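Tonard 26 outboard bracket and Wultex lift, one season in

16 Feb 2020
Raelene Waaka

Quick one because the boat is half apart and I have to get back to it. People keep emailing about the bracket and the lift so I'm putting it all in one place.

Boat first. Eighteen foot wooden runabout, cedar over oak, built by somebody's uncle in Skokusthorpe and called Ji when I got her. Kept the name. Old inboard long gone, hole filled in, outboard hung on a transom that was never meant for one. Transom flexed. You could watch it. So last July I bought the Tonard bracket with the Wultex electric lift bolted to it, sold as a set, $2,699 before shipping. Shipping hurt.

What you get. Bracket, lift unit, backing plate, wiring loom, switch, bag of bolts. Instructions are one folded sheet with drawings the size of a stamp. Bolts are good ones. Backing plate was drilled slightly off on mine, one hole out of the set, had to open it up with a round file. Took me most of an evening and a lot of bad language. Tonard did answer my email, four days later, and offered a new plate. By then I'd filed it.

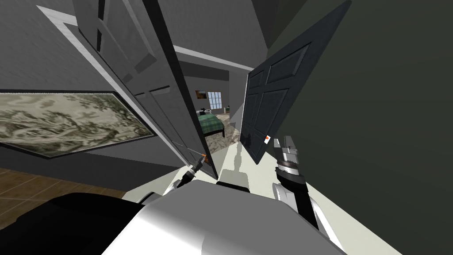 Fitting the bracket is a two person job, no matter what the sheet says. It's heavy and it's heavy on one side. My brother-in-law held the thing while I crawled into the stern from inside and did the nuts up. Clear the way in before you start lifting. If your shop has double doors swing both of them open, the whole pair, the way they are in the picture, becuase the bracket will be sticking out the back by the time you're done and a trailer never goes out as straight as it came in. I had one side bolted shut and a stack of lumber behind it. Lost an hour.

Bed the bracket properly. Sealant on the faces, sealant round every bolt, snug it up, leave it overnight, then torque. I rushed the top two on the first go and got a weep. Pulled them, cleaned up, did it again, dry ever since.

Wiring is easy. Loom was long enough to reach my battery with a bit left over, which almost never happens. The connectors are sealed and click together. Fuse holder is junk though – swap it before you launch. Mine was green inside by the end of the summer and that's on a freshwater lake.

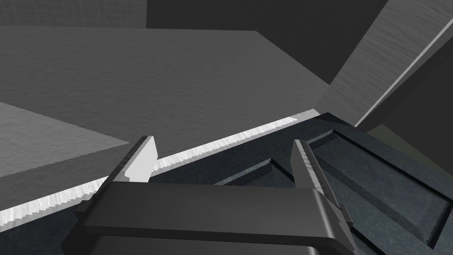
Both fingers spread, wide gap between them.

OK so on the water. Big difference. Motor sits further back in cleaner water and she jumps up on plane where before she used to wallow and think about it. Less spray over the stern. Turns are a little lazier at low speed, the back end swings wider than you expect, and docking took some relearning. Hit my own dock twice. Not hard.

The lift is the part I love. Up for the shallow end by the creek, down once you're out, trim it a touch when the chop gets up. Travel is 5 inches and I use all of it. Speed is fine, not fast. Noise is a sort of low grinding that scared me the first week and I don't hear now. It stopped dead once in August, halfway up. Reset the breaker, never did it again. I don't love that I can't tell you why.

Switch is the worst part of the set. Cheap rocker, feels like a lamp from a dollar store, and no gauge. You get no idea where the lift is unless you turn round and look. For this money I want a gauge. You can buy one seperately from Wultex and I haven't, out of spite.

Weight. Putting the motor that far back changes how she sits, so budget for moving things. I shifted the battery and the tank forward and she's close to level again with two aboard. With one big guy on the back bench she squats. If your boat already sits low in the stern, think hard.

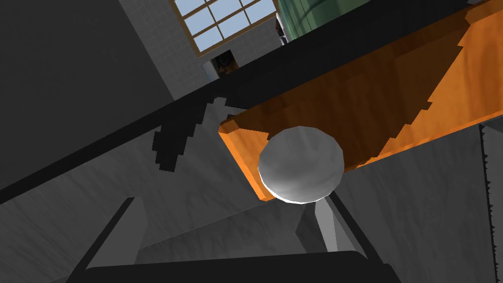 White ball resting on the wooden board.

Rating it by part, for those who skip to the end:

Bracket – very good. Stiff, nice welds, no rust, transom has quit moving. Paint chips if you look at it wrong.
Lift – good, with that one stoppage hanging over it.
Wiring – good apart from the fuse holder.
Switch – poor.
Instructions – don't bother.

Would I buy it again? Yes, but I'd ask for the bracket alone and price the lift against the other makes first. Tonard will sell it bare if you call, it's not on the site. If your motor is under 40 horse I don't think you need the lift at all, just set the height by hand and leave it.

300 hours is when the lift wants its first grease, per the sheet. I'm nowhere near that. Will do it this spring anyway while she's in the shop, and if the seals look bad I'll add a note here.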